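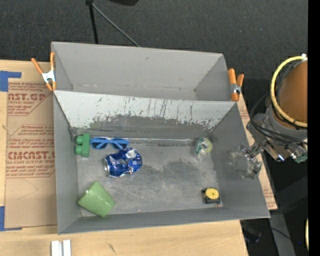
3.2 Bins, clamps and what people throw in them

Figure 4. One of our paired setups, with the front bin in use and the one behind it left empty.

I'll admit the bins were the part of this study I thought about least, and they ended up eating most of May. We wanted to know how people sort odds and ends when the container gives them no hints at all (no labels, no lids, no color coding), so we went with plain gray, open-topped, two to a table. Simple enough! Then the first households started leaning on them, and the pair would drift apart, and things would drop down the gap. Manaia Rewi fixed that with spring clamps where the two bins meet, the kind with orange handles, and we used them at every table from then on.

The bins themselves are old. In Figure 4 you can see how worn the front one is, with the scratches down its back wall and that darker stain on the floor, and we did wonder if a tired-looking bin would make people treat it as trash. Rangi Treloar was sure it would. So we asked, and of the 172 people who sorted for us, only eight brought up the state of the bins at all, mostly to ask if they could have a newer one.

What went in was much more fun to look at. The front bin in Figure 4 has bright blue sunglasses, a green toy block, a crushed blue can and a light green cup, all in together, and I love this mix because it's so hard to name. It isn't trash (the sunglasses!) and it isn't toys either. In our coding sheet we called this kind of bin a "pocket bin," after something Beverley Quinlan said about her coat, and we gave the label to any bin holding at least one thing worn, one thing played with and one food or drink item. Out of 231 filled bins, 12 got it.

Two of us coded every bin separately. Corey Goodwin and I disagreed most over cups, which he wanted to count as kitchen things wherever they turned up. We settled on counting them as drink items, and the tallies in Section 4 follow that rule.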